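Friday night jigsaw confession

April 20, 2018

So I've done it. I've signed up for a 1000 piece puzzle swap with people I've mostly never met, and I am far more excited than a grown woman should be on a Friday.

Some background, for anyone who only reads this blog for the soup recipes (hi, Mom). I hadn't touched a jigsaw since I was a kid. Then in January I had that awful cold that went on forever, and Weronika Grabowska from my old job dropped off a bag with cough drops, two lemons and a puzzle of a harbor in it. 400 pieces. I figured I'd poke at it for an hour and go back to bed. I finished it at one in the morning in my bathrobe with cold tea next to me, and the next day I went out and bought another one while I was still coughing on people. Sorry, people.

The second one was a Kohlhase, and if you know puzzles you are already nodding. The pieces are thick and they click. You can pick up a whole finished corner and carry it across the room like a tray! I have since tried cheaper ones and I can't go back. The cheap ones have that floppy fit where you're never sure if a piece is right or if you've just bullied it in there, and I spent a whole weekend on a hot air balloon picture with three wrong pieces in the sky. You can't tell with sky. Sky is the worst. I'd take a brick wall over sky any day.

Which brings me to the big problem, and that's where to do them. We don't have a dining room. I started on the floor, which my knees vetoed by the second evening. Then I tried a sheet of foam board on the bed, and you can guess how that went at bedtime. The coffee table is too low and my husband likes to put his feet on it. So the round table has won, even though a rectangular puzzle on a round table means you're forever losing bits off the curve.

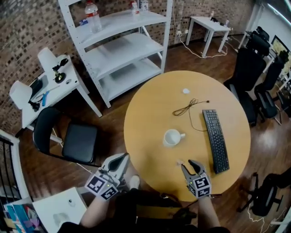
The round table, before the puzzle moves in. Keyboard and cup to be relocated.

I measured (okay, I laid the foam board on top and squinted) and the board will sit on there with the corners hanging over a little. Good enough for me. The trick I've picked up is to sort into baking pans first and stack those on a chair, so the board only ever holds the part you're working on. I use the old muffin tin for edge pieces and the cookie sheets for everything else. We have not had muffins since February.

Anyway, the swap. It's run by Meinir Bowen, who I got talking to in the comments on a puzzle forum when we were both complaining about the same missing piece. (Same puzzle, same piece, different countries. We both wrote to the company. She got a reply and I didn't.) There are 9 of us in it. You mail one puzzle to the next person on the list, they have six weeks, and then everything moves along by one. You tape the box shut, you count nothing, and you put a note inside saying if there's a piece missing and where. I love the notes already. The one that came with mine says "dog has chewed lower left sheep, still fits."

Mine is called Market Day at Bistasdale and it's a thousand pieces of stalls and umbrellas and people with baskets, plus those sheep. There's hardly any sky at all. I opened the lid just to look and had to make myself close it again, because I know what I'm like and I had work in the morning.

The one I sent off was the harbor, by the way. I felt weirdly sad at the post office. Then I felt silly, and then I bought stamps I didn't need.

A few of you asked last time about lighting. I got a clip lamp at the hardware store in Hokwood and it's fine, a bit yellow. Daylight is better for anything with a lot of greens. If it's gray out I just do the lettering, shop signs and that kind of thing, and leave the trees for the weekend.

And no, I don't glue them. I did ask around and it's a real fight out there! Half the forum frames everything and the other half thinks that's a crime. I take a picture on my phone, leave it out one more day so I can walk past it feeling smug, and break it up. The breaking up is kind of great, to be fair. It comes apart in big crackly sheets.

Tomorrow I'm clearing off that table, making a big pot of coffee and doing edges until lunch. If you've done Bistasdale, tell me in the comments if the umbrellas are as bad as they look. And the carrot soup post is coming next week, Mom, I promise.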